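**Matching a discontinued plate color - anyone done it?**

**dustgate_refugee** - 2/13/08

Hi all. I've got a set of Pintér stoneware from my first apartment, plain round plates in a soft blue, and I'm down to 9 of the original 11. The shop at Parkeck closed ages ago and the company dropped the color sometime after 2000. I'd love to fill the gaps, but every "sky blue" I order online shows up looking like a swimming pool. How do you all match a color you can't hold up next to the thing?

**mugsandmore**

Don't bother matching! Mix in white or cream and call it a set. I did that with my Skodura bowls and I like the table better now (my sister hates it, but she hates everything I put on a table).

**kilnwidow**

Gotta disagree with mugsandmore. Cream next to a cool blue makes the blue look dirty. White, maybe. Before you buy anything, figure out whether yours leans gray or green. Put a plate on something plain white in daylight and look at it for a while. Sellers who photograph on dark wood or a checked tablecloth drive me nuts, because you can't tell a thing about the glaze.

**teapot_annie**

What kilnwidow said about white. These two are close to what I think of when somebody says soft blue:

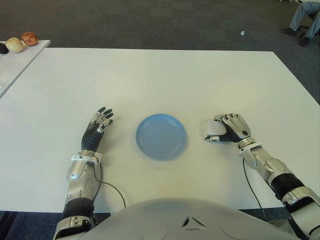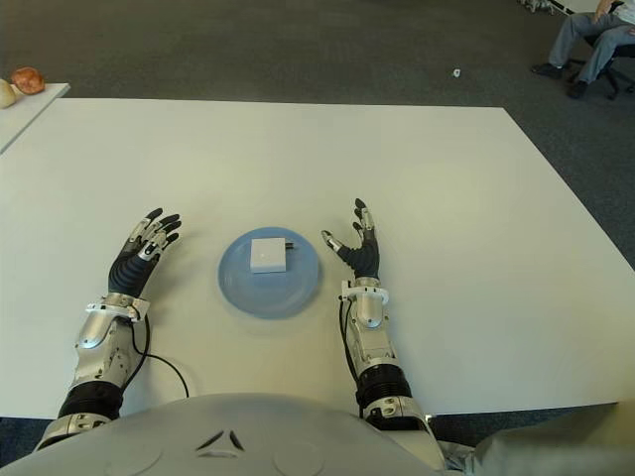 ### Re: Matching a discontinued plate color

**dustgate_refugee**

Oh, that's really near it! Mine might be a hair grayer. The first one especially, with the rim going darker on one side - mine does that by the kitchen window and I always figured it was wear.

**kilnwidow**

Probably just the light. Turn the plate and see if the dark part stays put. If it moves with the plate, it's the glaze.

**mugsandmore**

Still say you're all overthinking it. Once there's lasagna on it you see maybe an inch of rim.

**teapot_annie**

Some of us look at our plates before dinner, mugs. Anyway, dustgate, try estate sales and not the online places. I found 2 Pintér saucers at the bottom of a box of jar lids last July and paid less than I did for lunch. Bring one of yours along wrapped in a dish towel. People think you're odd but it beats guessing.

**dustgate_refugee**

OK, turned it. The dark side stayed by the window wall, so it's the light. Plate's going in the car with me from now on. Does anyone know if Pintér marked the backs differently for each color? Mine only have the name, and it's half rubbed off.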